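Fodthorpe Small Workshop Forum
Running the business > Space and rent

Thread: Renting a unit vs. staying in the garage

millpond_repairs
Started 29 Jun 2020

I've been fixing small battery-powered stuff out of my garage for four years. Mostly fans, pumps, toys, a few hand tools. It started as a weekend thing and now it's about half of my income. A unit has come up in the Haugland building on the east side of town. The landlord wants $399 a month plus power. It has a sink in the hallway, a shared loading door, and one window that doesn't open.

The garage costs me nothing except heat. On the other hand it's full, my wife would like to park in it, and customers have to walk past the trash cans to drop things off. I'd like to hear from people who made the move. Did the work go up, or just the bills?

copperkettle
I moved out of my basement three years ago and I'd do it again. The work did go up, but slowly. The first winter I paid rent out of savings. What changed right away was that I stopped working at 11 at night. When the bench is down the stairs you never really quit for the day.

Check the lease for who pays for snow removal. Mine didn't say, and I got a bill.

lathe_and_let_lathe
I'll be the one who says don't. I rented for 17 months and went back home. Rent was fine. Insurance, internet, the second set of tools I kept buying because the first set was at the other place – that's what did it. When I added it all up I was paying $583 a month for a room I was in maybe three days a week.

If the garage is full, the first thing I'd do is empty the garage.

millpond_repairs
I knew someone would say that. I did a big cleanout last November and it filled right back up. It's mostly jobs waiting on parts. I can't throw those out.

The insurance is a good point. I have a rider on the homeowner's policy now and I never asked what a separate one would cost. I'll call this week.

gray_heron
How many jobs do you have open at one time? That's the number that matters, more than square feet. I got mine down by not starting anything until every part was on the shelf. Before that I had half-open housings on every flat surface in the house.

millpond_repairs
Over 70 right now, and that's part of the trouble. Some have been sitting since before Christmas.

gray_heron
That's too many for one person in any size of room. You'll fill the unit too.

tin_roof_annie
I went a different way and share a room with two other people in an old school building. We split the rent three ways and each have a table. It's cheap and I like the company, but you have to be strict about what sits where. The first month our parts got mixed up constantly. What worked was open bins, one kind of part in each, and a tray in the middle for the job you're on. Motors don't go in with boards, ever. At the end of the day the tray gets emptied and the bins go back on the shelf.

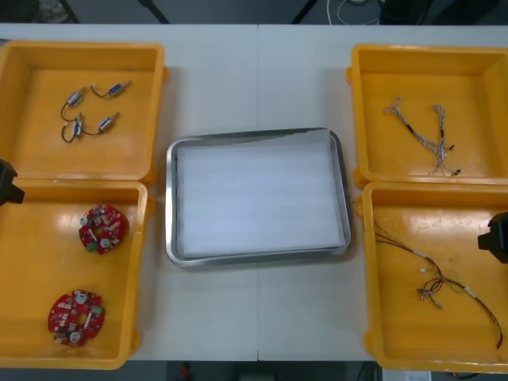
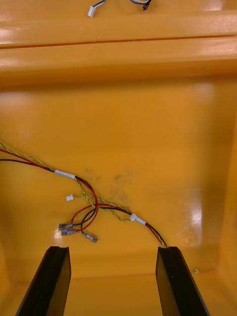
The other thing about sharing is that you need the money side in writing, even with people you like. Ours is one page. It says who pays what, on which day, and how much notice you give before leaving. We had a fourth person who left without notice and the rest of us covered two months. The page came after that.

I'd also ask your landlord if he allows a second name on the lease. If he does, you might find somebody in this forum to go halves.

lathe_and_let_lathe
Sharing is fine until somebody starts sanding. I tried it for one summer with a guitar builder. Nice guy, but I had dust in everything.

tin_roof_annie
We don't allow sanding. That's on the page too.

copperkettle
Agree with Annie on the bins, disagree about emptying the tray every night. If I put a job away half done I spend twenty minutes the next morning figuring out where I was. I leave it all out and turn off the lights. But I have my own room, so I suppose that's one thing the rent buys.

gray_heron
Write it down on a card before you leave. Takes a minute.

copperkettle
I've tried cards. I lose the cards.

boxcar_dan
Different question for the original poster. Is the Haugland building the one with the freight elevator? If so, the power on the upper floors used to be bad. I had a friend up there with a compressor that tripped the breaker for the whole hall. Small repair work probably won't care, but go on a weekday when everybody is in and see what it's like.

millpond_repairs
That's the one. My unit would be on the ground floor. I don't run anything bigger than a soldering station and a small drill press, so I should be OK, but I'll go on a weekday.

boxcar_dan
Ground floor is better. Look for water marks along the back wall. The parking lot slopes toward it.

millpond_repairs
Update for anyone following. I called the insurance people and a separate policy costs less than I feared, though it isn't nothing. I also walked through again and there are water marks, low down, in one corner. The landlord says the gutter was fixed. He'll do month to month for the first six months if I pay a bigger deposit.

Meanwhile I sent letters to everyone with a job older than three months. Pay the balance, pick it up, or let me know to keep it for parts. Nine people have come by so far.

lathe_and_let_lathe
Month to month is a better deal than I had. I'd still wait and see what the garage looks like after the letters.

gray_heron
Same. Give it until fall.

copperkettle
I'd take it. Ground floor units don't come up much. Get the gutter repair in writing and keep your shelves off that back wall.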